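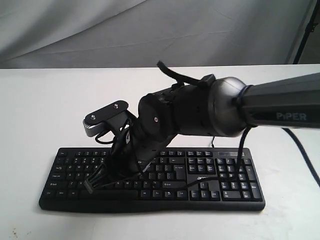

Keyboard on the white table, Firbridge office
Shared desk walk-through, second floor, with my comments. I have gone through all 20 desks this time, including the two by the window that we skipped in June, and I want to thank everyone who cleared their things away beforehand.
1. Chairs. OK. Desk 14 still sinks when you lean back, and Stellan has promised to swap the gas lift.
2. Power strips. Two were plugged into each other under desk 6. Separated while I was there — please don't join them up again, however tempting it is when the wall outlet is so far away.
3. Keyboards. Feet, cords and keys checked. Crumbs are the usual story, so turn it over and give it a gentle shake before you go home.
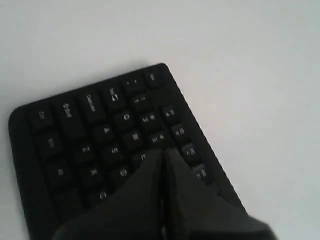
Page last changed: July 17, 2022
4. Walkways. Need 40 inches clear by our own house rule. Fine everywhere except behind the printer, where the paper boxes have crept out again. Ronja and I moved them, and had a nice chat doing it.
5. Fire extinguisher, tag 649. Gauge in the green, pin in place, tag signed.
6. Exit door toward Filen. Opens, but you have to put your shoulder into it. NOT OK. Reported to Holger Lie, to be planed this week.

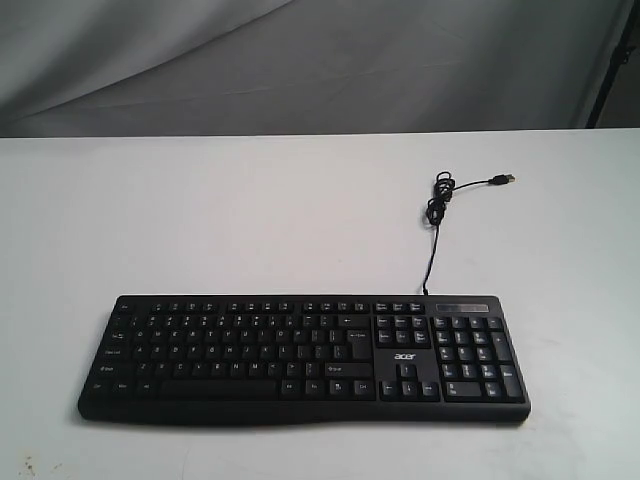 Linnea Ekström
7. Lighting. One tube flickers over the copier. It gives Elsa a headache by lunchtime, poor thing, so I have marked it urgent.
8. First aid box. Short on small bandages and the eye wash is getting close to its date. Ordered both.
9. Kitchen corner. Kettle cord sound, toaster tray emptied (my goodness).
Open items: 1, 6, 7, 8. If you fix one of them, write your initials on the sheet by the coat rack.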